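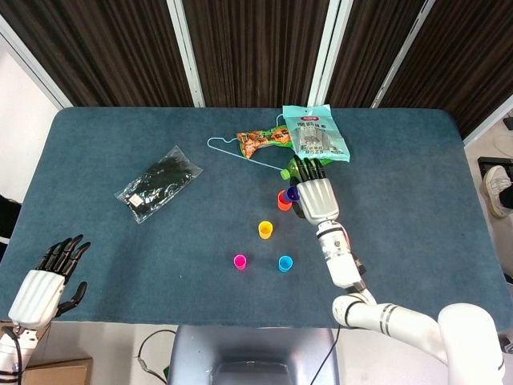
Lumel league tables: wrong standings in the old-season archive
Posted March, by the Vanags history page editor
Last updated: Monday, 9:40 p.m.

Status: closed (with one loose end)

What I reported

Hi again! I run the history pages for Vanags, and I've been loading our old seasons into Lumel so people can click on a year and see the final table. The war-era league is driving me nuts. Vanags finished top that year. The printed handbook says so, the newspaper cutting says so, and there's a shield in the clubhouse with the date on it. Lumel has us second, behind Povonton, who spent the rest of that decade telling everyone they should have won it (so you can imagine how this went over when a Povonton fan spotted it).

I've got 478 matches in the archive so far and every other season looks fine. Just this one.

First try

Support asked me to clear the cache and rebuild the table. Did that twice. Same order, same points. I also tried it in a different browser on my old laptop, in case it was only me, and got the same thing there.

Second try

They wanted to know if I had a duplicate match. Fair question, I've done that before. I exported the whole season and sorted it by date, then by home team, then by score, and went down it with a ruler and the handbook. No duplicates. I did find a game where I'd typed the away side's score in both boxes, but it was between two clubs at the bottom and fixing it didn't move us.

What I noticed on the third evening

Points were level! I'd been so busy looking for a missing win that I hadn't looked at the points column properly. Vanags and Povonton both finished on 59, and Lumel was splitting them on goal difference, the way you would now. Back then this league used goal average, so you divide goals scored by goals let in. Povonton scored a ton and leaked plenty. We had a mean defense that year, so we win on average and lose on difference.

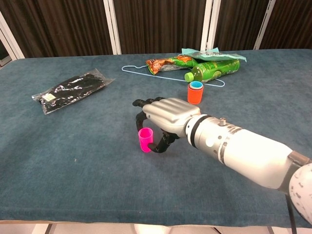

So I wrote back and asked if the tiebreaker could be set for each season, and the answer was yes, it's under Competition > Rules > Advanced, which I had never opened in my life. You have to untick "inherit from current season" first or the menu stays gray. I lost half an hour to that.

Changed it, hit rebuild, and got an error:

Rebuild stopped at record 349: cannot divide by zero

Record 349 was an opening-day match, a 2-0 win. The winners hadn't let in a goal yet, so their goal average after one game was two divided by nothing. The final table never needed that number, but Lumel works out a table for every single matchday, and it choked on the first.

The fix

Support gave me a workaround, and I'm putting it down in full for anyone else doing old seasons:

Go to Rules > Advanced and untick the inherit box. Set the tiebreaker to goal average. Set "Start standings from" to matchday 3. Save, then rebuild that season only. Don't use the rebuild-all button, it took my site down for a whole lunch hour (Proltden, who host me, sent a fairly stern email).

By the third round everybody in our league had let in at least one, so the error goes away. Vanags are back on top where they belong and the table matches the handbook line for line.

Still open

The tables for the first two matchdays are blank now, and the little graph of league position starts late. I can live with that. Support says a proper fix for the zero problem is on their list, with no date for it. I've left the matchday setting alone in the seasons that use goal difference.

Also, the Povonton fan has written back to ask which handbook I'm using. I've sent him a scan of the page.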